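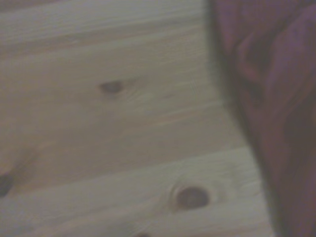 The second cell at Prarnitz went live in April, and the board-sorting line now runs with two arms on the day shift and one on the evening. I have been on that line for most of my working life, so I have opinions, but I will try to keep to what changed.

Before the arms, a sorter stood at the outfeed and turned each pine board by hand, looked at both faces, and marked it A, B or reject with a crayon. A good sorter did 380 boards an hour. The two-arm cell does 501 with the current gripper pads and would do more if the infeed chain could keep up. The chain is older than the rest of the line and nobody has budgeted for it.

Grading knots is where most of the work has moved. The Hilleva software scores every knot on size, soundness and distance from the edge. Size is easy. Soundness is harder. A tight red knot with the grain flowing around it is fine for shelving, and a black one with a bark ring will drop out as soon as the planer gets to it. The software confuses the two on pale boards, where the contrast is low and the ring does not stand out. When its score falls in the middle band, the board goes to a side table and a person decides.

That person is usually Ffion Sayce or me. Our job title is now "exception operator." We get 200 boards on a normal shift and 600 on a bad one, which generally means a load of lumber from a different mill. Each decision goes in on a keypad and is used at the next retraining. I asked whether my calls are weighted the same as hers. They are, although she has twice my experience with furniture stock.

What this does to the body: my shoulders are much better. My eyes are worse. With the old job you saw a lot of easy boards between the difficult ones, and the easy ones were a kind of rest. Now every board on the table is a difficult one. We asked for a rotation and got it, 90 minutes on the table and then the same on strapping or the forklift. It helps.

Pay is the same grade as before. The union rep wants exception work moved up one step, on the argument that we are training the system as well as sorting. Management's position is that keypad entry is part of the job. No decision yet.

The evening crew lost one sorting position when their arm went in. He moved to the kiln and says he prefers it, apart from the heat.

Next month they are trialing Ikine pads on cell two. The present ones slip on dusty boards, and each slip stops the cell until someone walks over and clears it. I will post the stop counts when I have a full set for both pads.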